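Clarkitz Tolten Underseat Travel Pack

Home > Luggage > Underseat and personal item > Tolten

In stock. Colors: slate, olive, rust.

Overview

The Tolten is a soft-sided travel pack for passengers who fly on a personal-item fare and want to keep the overhead bin out of the question. It opens flat along three sides, carries on the back or by a side handle, and compresses under load with two external straps. The current version replaces the first Tolten, which had a top-loading main compartment and a fixed hip belt.

Construction

The shell is 300-denier polyester with a coated inner face. The base panel is doubled, and the second layer runs up the back panel as far as the lower strap anchors. Seams inside the main compartment are bound. Seams in the front pocket are overlocked only.

The frame is a single removable plastic sheet held in a sleeve behind the back panel. Complete weight is 738 g. With the sheet removed the pack weighs 647 g and can be folded into its own front pocket, which closes with a two-way zipper. Removing the sheet is not recommended when a laptop is carried, as the laptop sleeve relies on it for stiffness.

Main zippers are coil type with locking pullers. The lock loops accept a standard luggage padlock (not supplied). Zipper pulls are cord and can be replaced without tools.

Compartments

Main compartment: full clamshell opening, one mesh divider, two tie-down straps.
Laptop sleeve: against the back panel, raised off the base, separate zipper.
Front pocket: document slot, key clip, pen loop.
Side pockets: one stretch pocket for a bottle, one flat zippered pocket.
Hidden pocket: behind the lumbar pad, sized for a passport.

The bottle pocket and the main compartment share the same volume. A full bottle takes space from the contents on that side, and it is easier to load the bottle first.

Fit under the seat

Airline size limits differ and are revised without much notice. Clarkitz does not certify the pack for any carrier. Packed to the line marked on the compression straps, the Tolten holds its listed shape. Packed beyond that line it grows in depth — the one dimension most gauges at the gate are strict about. Check the limit printed on your booking and measure the pack when full.

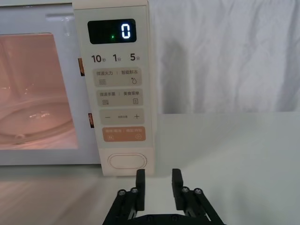 Brijesh Sisodia writes that he flew two legs with the straps left loose, was sent to the gauge on the second, and got the pack in only after tightening both straps and moving his shoes to the center of the divider. He would like the line on the straps printed in a brighter color, and asks if the older hip belt will fit the new anchors.

The older belt does not fit. The anchors on the current version are narrower and accept only the Predier sternum and waist set, sold separately. The strap marking is under review and will stay as it is for the present color run.

Accessories

Predier strap set: sternum strap and webbing waist belt, no padding. Clips to the lower anchors and can be stowed in the lumbar sleeve.
Trình packing cubes: set of two, cut to fill one side of the main compartment each. The lids are mesh. The cubes can be used in other bags but will leave a gap in anything with a tapered top.
Rain cover: elastic hem, one size. Covers the front and sides but not the harness.

Care

Remove the frame sheet and empty all pockets. Sponge the shell with lukewarm water and mild soap, rinse, and hang open in the shade. Do not machine wash, tumble dry, or iron. Solvents and stain removers lift the inner coating. Brush grit out of the zippers after beach or desert trips and store the pack unzipped.

Water resistance

The fabric resists light rain. The zippers and seams are not sealed, and the pack should not be treated as waterproof. Use the rain cover or an inner liner in sustained rain, on open boats, and on roof racks.

Warranty and spares

Stitching, zippers, and buckles are covered against faults in manufacture. Wear from conveyor belts, overloading, and contact with sharp edges is not covered. Frame sheets, buckles, and cord pulls are stocked as spares and ship flat. Quote the code on the label inside the laptop sleeve when ordering.

Returns are accepted for 100 days if the pack has not been flown with and the tags are attached.

Page last updated 25 March 2018. Technical questions: Purificación Pastor, luggage desk.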